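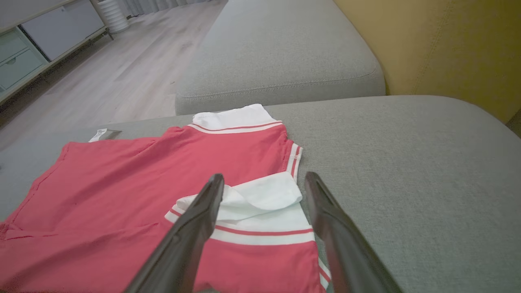

Beca Kneath reckons the save bug in Drundo was never really a bug, and she's been telling people so since the console version came out in March. It was a missing step, she says, and the game just never mentioned it. I'd lost an entire evening to that missing step, so you can imagine I had questions when we finally got on a call.

For anyone who skipped it, Drundo is the smuggling adventure from Trevudar, the one where you run a ferry between islands and everybody lies to you about what's in the crates. I loved it on PC. On console I loved it right up until I came back after dinner and found my ferry parked at Bokport harbor with chapter 3 wiped clean.

"You quit from the map screen, didn't you?" Kneath said, before I'd even finished the story. I did! "The map screen doesn't write anything. It looks like it does, because the little lantern spins, but the lantern spins for everything. We used it for loading, for saving, for the shop opening. That one's on me."

She handled the interface on the port and she's pretty cheerful about taking the blame. The PC game saved every time you docked. On console they moved saving to the captain's log, which made the sailing smoother (it does, I'll give them that, the stutter near the lighthouse is gone), and then the line of text explaining the change got dropped when the tutorial was trimmed.

"It was one sentence," she said. "I can still recite it. 'Write in your log before you leave the ship.' Somebody thought it was flavor."

Meirion Meredith joined us halfway through, with what sounded like a very loud kettle going. He wrote most of Keogh, the harbormaster you either adore or want to push off the pier, and I had to ask about the price of the fog lamp. Seven favors! I've never had seven favors in my life.

"You're supposed to be angry at him," Meredith said. "But you can get it for three if you return his hat first."

There's a hat? I've finished this game twice.

"It's in the water under the north steps. Hardly anyone looks down there. I was raised on adventure games where you clicked on every single thing, and I still write like people are going to do that."

He told me his first one was a boxed game his aunt bought him in 1996, and he didn't finish it until 2000, after a friend's older brother explained what the rope was for. I asked if he'd wanted a hint system in Drundo because of that. "No, I wanted the rope," he said, and Kneath groaned, so I'm guessing that argument has come up at work.

The patch is nearly ready, by the way. It puts docking saves back as an option, and the log will now nag you if you try to quit without writing in it. Files lost before the patch can't be recovered, I did ask, twice. Kneath also wants a separate icon for saving, and she's drawn a quill. Meredith thinks it looks like a fish.

I've started chapter 3 over in the meantime. I went straight to the north steps, and I've got the hat.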